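Ticket 322: Bimanual connector task, success rate drops after policy retrain
Project: Palma
Component: policy / wrist calibration
Status: Resolved, follow-up open
Severity: 2
Opened: Wednesday, February 7, 2024

Summary

The retrained two-arm policy scores lower than the October checkpoint on the approach stage of the connector task. Grasping with the left arm is not affected. The failure shows up when the right arm closes the gap to the part held by the left arm. Same table, same grippers, same part set as in October.

Expected: right tool reaches the pre-contact pose within tolerance and the policy switches to the contact stage.
Observed: right tool stops short or drifts to one side, holds there, and the episode times out.

Environment

Control stack: Kelora, release branch
Training code: Ritwood, main
Demonstrations: 248 episodes, teleoperated
Evaluation: 100 episodes per checkpoint, fixed seed list
Action chunk length: as in October config, no change

Log

Entry 1. Reran the evaluation on the October checkpoint to rule out hardware. Result matches the old report. Arms, cameras and grippers are therefore not the first suspects. Moved on to the new checkpoint.

Entry 2. Sorted the failed episodes by stage. Nearly all of them end in the approach stage. Left arm pose is stable in those episodes and the joint position error stays inside the normal band. Right arm commanded pose and measured pose agree with each other, so the controller is doing what it is told. The bad target comes from the policy.

Entry 3. Pulled head camera views from the approach stage and compared them with the logged poses. The view below has the left gripper holding the taped part and the right arm still apart from it.

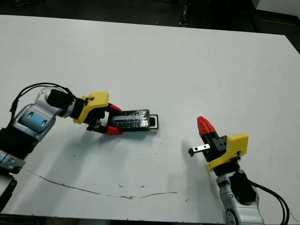 Fig. 1. Approach stage, head camera. Left gripper holds the part; metal bar on the right gripper faces the connector-like end.

Entry 4. Checked whether the visual input had changed between the two data sets. The table has a long brown line across the near half and scattered dark specks. Masked the table surface in the input and reran a short evaluation. No improvement. Surface marks ruled out as the cause. Mask removed.

Entry 5. Checked reflections on the held part, given the bright strip along its length. Lowered the exposure and reran. Small change in the image features, no change in the failure pattern. Exposure restored.

Entry 6. Compared the right wrist transform stored in the demonstrations with the one loaded at run time. They differ. The demonstrations were converted with the older Limer calibration file, and the run-time config points to the newer one. The offset is mostly along the tool axis with a small rotation. This fits a tool that stops short and sits to one side.

Entry 7. Confirmed the cause offline. Replayed the recorded actions through both transforms and measured the gap at the end of the approach. With the older file the replayed end pose agrees with the recorded one. With the newer file the replayed pose shows the same offset as the failed episodes.

Root cause

Mismatch between the calibration used at data conversion and the calibration used at inference. Policy outputs are relative to the right wrist, and the error is carried into every chunk. The October checkpoint was not affected because its config still named the older file.

Fix

1. Reconverted all 248 episodes with the newer Limer file.
2. Retrained from scratch with the same hyperparameters.
3. Added a hash of the calibration file to the dataset header.
4. Kelora now refuses to load a checkpoint if the hash does not match the active calibration.

Verification

Ran 100 episodes on the new checkpoint. Timeouts in the approach stage: 4. This is in line with the October checkpoint. The remaining timeouts have no common offset direction and are not treated as part of this ticket.

Notes

Fine-tuning the bad checkpoint on reconverted data was tried before the full retrain. It recovered part of the loss but left a bias on long approaches. Not recommended.

Older datasets have no hash in the header. They load with a warning for now.

Open items

Backfill hashes for pre-October datasets.
Decide whether the load check should also cover the left wrist file. Currently right side only.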